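5.3 Loss of tag tracking near the floor

Of the 121 demonstrations recorded with the hand-held grippers in August, 11 were rejected because the pose of one gripper jumped between consecutive samples. All 11 involved picking up an object at floor level. The status light on the marker block stayed green throughout each of these recordings, so operators had no warning of the fault and continued to the end of the task.

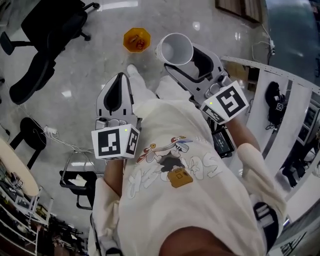 Figure 4. Floor-level pickup of a paper cup with the right gripper.

We traced the fault to the filter described in Section 3. When the wrist is rolled to reach a cup lying on its side, one tag on the block turns nearly edge-on to the camera and the solver alternates between 2 candidate poses. The filter accepted either candidate if the gap since the last valid detection exceeded 700 ms. Replaying the raw logs with this limit removed the jumps in nine recordings. The remaining pair could not be recovered and were left out of training. The indicator now reports pose validity as well as power, following a suggestion by Maribeth Javier.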